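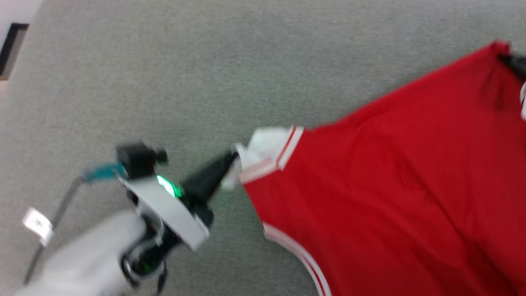
Red sleeveless top with white and red trim, on gray carpet.

Zundombridge account shutdown: frequently asked questions

Why is Zundombridge closing?
Usage of the profile and groups service has fallen below the level needed to maintain it. Messaging and file storage move to Skarow. Profiles, groups and public comments do not move.

When does access end?
Sign-in is disabled at the end of June. Export requests filed before then will still be completed, and the download link stays valid for 2 weeks after it is issued.

Is the shutdown related to the access token fault?
The decision was made separately. The fault allowed a connected app to read profile fields marked private if the user had approved that app for contacts. It affected 185 accounts. Each owner was notified at the email address on file.

Which fields were readable?
Display name, backup email, birthday and city. Passwords, messages and stored files are held on a different system and were not reachable with the faulty token.

I did not get a notice. Should I change my password?
A change is not required. You may revoke connected apps under Settings > Security > Apps. Revocation takes effect within roughly 4 hours.

How do I export my data?
Open Settings > Export, select the categories and choose a format. Profile data is available as JSON or CSV. Photos are delivered in their uploaded resolution, packed in ZIP files. Archives over 2 GB are split.

Can I import the archive into Skarow?
Files and messages only. Group posts can be opened in any text editor, but Skarow has no matching feature.

What happens to apps that use Zundombridge sign-in?
They stop accepting it on the closing date. Developers using the Gerasa library should switch to the Tan connector and register a new callback address. Old client keys will return error 410.

Will my data be deleted?
Yes. Live records are removed first, and backups expire on their normal schedule. Deletion cannot be reversed.

Page maintained by Hema Joseph, Account Services

Contact | Privacy | © Zundombridge. All rights reserved. | Back to top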